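Notebook, ground floor room, Kendari building
2022-08-15

Bins and blinds again. I was asked to write up whether the new waste arrangement is any better than the old one, and my short answer is that I doubt it. Longer answer follows.

Liners

The Zestach liners came in a box of 118. The label says they fit any round bin up to 36 litres. I don't believe "any". On the old bins the bag sat well enough when empty, then slid down one side as soon as something with a corner went in. Tried folding the top over twice, which held for a morning. Tried a rubber band, which held longer but makes changing the bag a two-handed job and pings off across the tiles.

The supplier's sheet says a bag change takes 10 seconds. Mine took a good deal more, most of it spent trying to find which end of the bag opens. I would like to see the person they timed.

The round white bins are a slight improvement, mainly in that the rim gives the bag something to sit under. Whether it stays put with a full load of packing scraps I can't say yet. Dark liner in a white bin does at least show from across the room whether there is a bag in it at all, and that was half of the trouble in the spring.

Floor

Marble-pattern tile looks smart and hides dust far too well. I swept a patch that I would have sworn was clean and got a full pan out of it. The Yoshida mop leaves streaks if the bucket has more than a capful of cleaner in it - the bottle recommends three. Ignore the bottle.

Cables are still the worst of it. A power strip on the floor means the broom goes round it, so there is always a grey ring of fluff. I've asked for wall clips before (order 317, never arrived). Asking again, without much hope.

Light

With the pale green blinds down we still get a bright strip along the bottom of the back windows, and the ceiling lights shine back off the tiles. Rirnora claim their blinds cut glare. Possibly they do, for somebody who never looks at the floor.

Room and bin, same session:
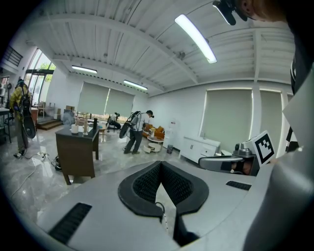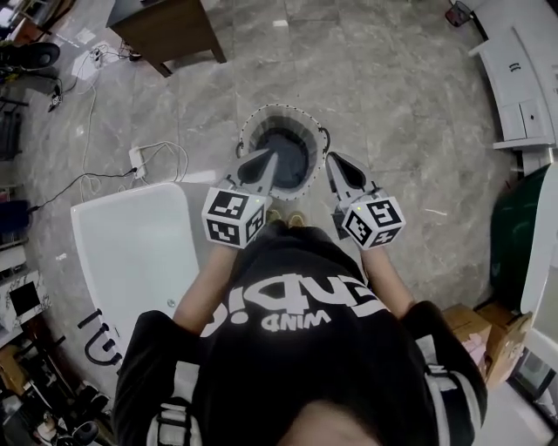
To do

- Load a bin properly, scraps and all, and leave it overnight. If the liner is down inside by morning, send the box back.
- Chase the wall clips. Quote the order number this time.
- One capful only in the mop bucket. Write it on the lid in marker.
- Ask whether the blinds can be let down further at the back. I was told in October that they were already at full length and I'm not convinced anyone tried.
- Old bins: keep two for cardboard, the rest can go.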